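Dependent Care Account FAQ
Trenine Benefits Office, updated 8/24/22

Answers to the questions we hear most about the dependent care account offered to employees of Trenine and its Lamero division. The plan document controls if anything on this page differs from it.

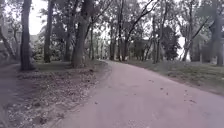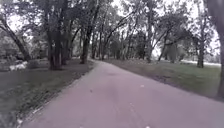
What is the account for?
It lets you set aside part of your pay before taxes and use it for the care of a child or an adult dependent while you work. Day care, after-school programs and adult day centers are the usual expenses. Medical bills are not covered -- those go through the health account.

Who can enroll?
Employees in a benefits-eligible position. Temporary staff become eligible when they move to a regular position.

Is there a minimum?
Yes. The smallest yearly election is $100. If you elect $1,000 or more, you can have the amount taken from every paycheck or only from the first paycheck of the month.

When can I change my election?
During open enrollment, or after a qualifying event such as a birth, a marriage or a change of care provider. Send Form 2 to the benefits office with proof of the event.

How do I get paid back?
File a claim on the Vorura website with a receipt showing the provider's name, the dates of care and the amount. Canceled checks are not accepted as receipts. Payment is limited to what is in your account on the day the claim is processed -- anything left over is paid as new deposits come in.

What happens to money I don't use?
Claims for the prior plan year are accepted through the end of March. After that, the balance is forfeited under the plan rules.

My claim was denied. What now?
Read the denial letter first, as many denials are for a missing date or signature. You can resubmit the claim or file a written appeal with Margit Győri, Plan Appeals.

Who do I call with other questions?
Jamshid Abbasi handles enrollment. Aranka Szalai handles claims and the Vorura website.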